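February, early, kitchen table

Couldn't sleep past five, so I'm up with the dog and the second pot of coffee and I might as well write some of this down. The sourdough is in the fridge, doing whatever it does in there. I've decided to stop poking it.

Yesterday was choir again, the first full rehearsal since the holidays, and oh my goodness we were rusty. The altos came in a bar early on the Candora piece (I say "the altos" like I'm not one of them) and then half of us stopped and half of us kept going, and Florence just lowered her hands and looked at the piano for a while. She's very patient. I've sung under directors who would have thrown a pencil.

The thing about the Candora is that it sounds easy. It's all long notes and it sits right in the middle of the voice, and you think, well, I can do this while making a grocery list. Then you get to page six and everybody has to hold a chord with no piano under it, very quiet, and you hear every single wobble. Mine included. I practiced it in the car all the way home with the heater off so I could hear myself. My breath ran out at the same spot every time, right before "evening." I need to stop gulping air at the top of the line and take it low, the way Florence Fehr has been telling me since I joined, and maybe one day I'll do it without thinking.

The concert is in the spring and we've got 35 singers signed up, which is more than the risers really want to hold. The tenors will be on the floor. They don't love that. There are never enough tenors and yet somehow they take up the most room.

After rehearsal I stayed to help sort the music library, and I use the word library loosely. It's a closet. There are 246 pieces in there according to the old list, and I would bet my good boots that a third of them are missing at least one copy. We found an entire Christmas cantata behind the folding chairs! I sat on an upturned crate with a box of Ojala part songs in my lap and just hummed through them for the longest time. Some of them are gorgeous. There's one for women's voices about a rowboat that I want us to do so badly, and I put it on top of Florence's bag with a sticky note that said PLEASE in capitals. Subtle as ever.

Got home late, ate cereal standing up, and looked at the calendar for the first time in days. Dentist, oil change, Mom's birthday. I haven't got Mom a thing. She says she wants nothing, and last year I believed her, and I won't make that mistake twice. I'm thinking of the nice wool blanket from the Trirkero catalog, the rust-colored one, although it's more than I meant to spend. Maybe my sister will go halves. I texted her at some unreasonable hour and she texted right back, so I guess nobody in this family sleeps. 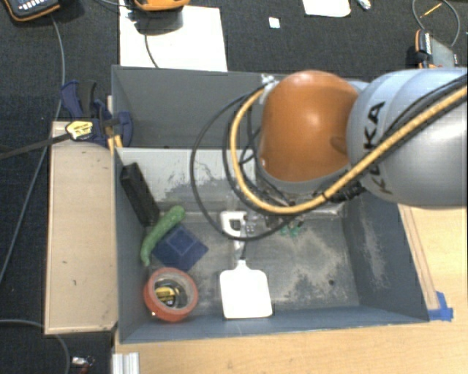 Big orange joint, yellow hose, KUKA down the side.

Okay, back to the music. I've been trying to work out why rehearsals leave me so wide awake. I go in tired, dragging my feet, wishing I'd stayed home with soup, and I come out at nine at night ready to paint the house. It must be the breathing. Or it's just being in a room with people who are all trying to do the same small thing at the same time. When we finally got page six right – only once, near the end, and only for maybe four bars – the whole room went still after. One of the basses said "huh" out loud. I was grinning like a fool behind my folder.

I do worry about the solo. There, I've written it down. Florence asked if I'd think about trying for the short one in the second half, and I said I would think about it, and what I've mostly thought since then is no. It's 2 lines long. A child could sing it. But it starts on a high note out of nowhere, no run-up at all, and my throat closes just picturing it. I sang it to the dog this morning and she left the room, so that's one review in.

On the other hand, I said no the last time, and then I sat there through the concert listening to somebody else sing it and thinking about how I'd have taken the end a bit slower. I don't want another spring of that. Auditions aren't for a while yet. I could work on it for ten minutes a day, after the warmups, and see where I am. Ten minutes isn't much. I spend longer than that looking for my glasses.

Other things, before I forget them. The bathroom faucet is dripping again, the cold side this time. Need birdseed, stamps, and those Fivex light bulbs for the hallway (the 60 watt ones, NOT the ones I bought last time, which make everybody look seasick). The neighbors' maple dropped a big limb in the wind and it's lying half on our side of the fence, so somebody will have to have a conversation about that. I'm hoping it's not me. It will be me.

It's getting light now. There's frost all along the porch rail and a fat little wren out there yelling at nothing, no trouble at all with high notes, the show-off. Dog wants her walk. I'm going to take the Ojala rowboat song along in my coat pocket and learn the second alto line on the way down to the creek and back, and if I meet anyone I'll pretend I'm on the phone.

Take the bread out at eight!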